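The owner of Garia, a home organizing business in Jurnadbridge, does not own many storage containers. She has one shelf of them at home and says she would be happy with less.

"People expect me to have a wall of bins," she said. "I have a shelf. Most of what I do is get people to put things in the containers they already have."

She started the business after 22 years running the stockroom of a hardware store. She takes on small jobs, mostly kitchens and children's rooms, and charges by the visit. She asked that her name be left out because some of her clients are neighbors, and she would like to be able to talk about their closets.

We spoke at her office, two rooms above the Komia bakery. The subject was small toys and the boxes they end up in, which she says takes up more of her working time than anything else.

"It's never the big toys," she said. "A dollhouse goes against the wall and it stays there. It's the things you can hold in one hand. They go in the couch, in the car, in the bathroom. You need a place for those that a child can open and a parent can carry."
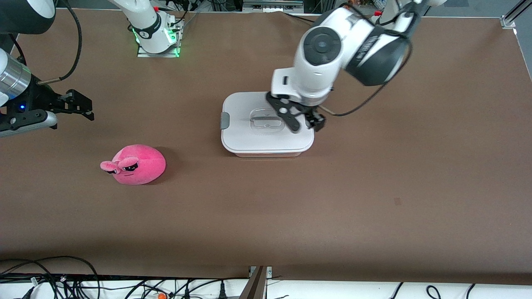 What size of container works best for small toys?

"One you can lift with one hand when it's full," she said. "If it takes two hands, it stays where it is, and then the toys stay where they are too. I tell people to take a food container out of the kitchen and try that first. If it's too small after a week, go up one size."

She favors food containers over bins sold for toys. They stack, they wipe clean, and most families already have more of them than they use for food. Her one rule is that a container that goes to the playroom doesn't come back to the kitchen. She puts a strip of tape on the bottom so there is no argument about it later.

The idea came from a client with three children and a kitchen drawer that wouldn't close. The drawer was full of containers. The living room floor was full of toys. She spent the first visit matching lids to bases and the second one moving half of the matched sets to a low shelf in the living room.

"I didn't buy her anything," she said. "She kept asking what she needed to order. I told her to wait until October and see if she still wanted to order something. She didn't call me in October, so I guess that was fine."

Lids are a subject she has strong views on. She doesn't like the loose kind that sit on top, and she doesn't like the kind that have to be pressed down all the way around. Children give up on both.

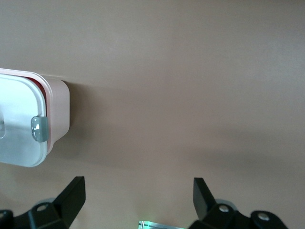 Color is the first thing most clients ask about, and she tries to talk them out of a system. A code where blue means cars and green means blocks lasts until somebody buys the wrong green. She would sooner use whatever is in the house and let the child decide which box is for what. A pale pink container with a small gray clip on the side of the lid is fine for any toy that fits in it. What she looks at is the clip, and whether the child who will use the box can work it. "I hand it to them and I don't say anything," she said. "If they get it open, we use it. If they hand it to me, we find another one."

Soft toys are harder. She separates the ones that get slept with from the ones that don't, and she leaves the first group alone completely. "Those don't need a box. They have a place already, and it's the bed." The small plush ones that come from vending machines and birthday bags are another matter. She puts them in with a lid on, mainly to keep the dust off, and she won't pack them so tight that they have to be pushed down.

"If you have to lean on the lid, take one out," she said. "Same as a suitcase."

She is careful about washing. Plush goes into a box only after it has been dry for a full day -- she learned that from a container she opened after a summer in a client's garage. She didn't want to describe the smell. That box went in the trash, and the client's daughter was told the toys had moved away.

Asked whether she regretted that, she thought about it for a while. "I'd have told her the truth," she said. "But she wasn't my kid."

Her largest job so far was the play space at the Marti community center, where she sorted 690 toys over several evenings. The center wanted them logged, so she logged them, and she says she won't do that again. A little over a third of them turned out to be missing a part. The center kept 200 for the room and gave away most of the others.

She does the tidying with the child in the room whenever she can. Parents often want it done during school hours, as a surprise. She has tried it that way and found that the toys were back on the floor the same evening, because the child had gone through every box looking for one thing.

"They aren't being bad. They want to know where it went," she said. "If they put it in themselves, they know."

Her method for the end of the day is short. Clear the table first, then the floor. One box open at a time. Close it before opening the next. She doesn't use a timer or a song, though she doesn't mind if the parents do.

Garia is booked through the summer. She is looking for a part-time helper, and the work involves a lot of kneeling.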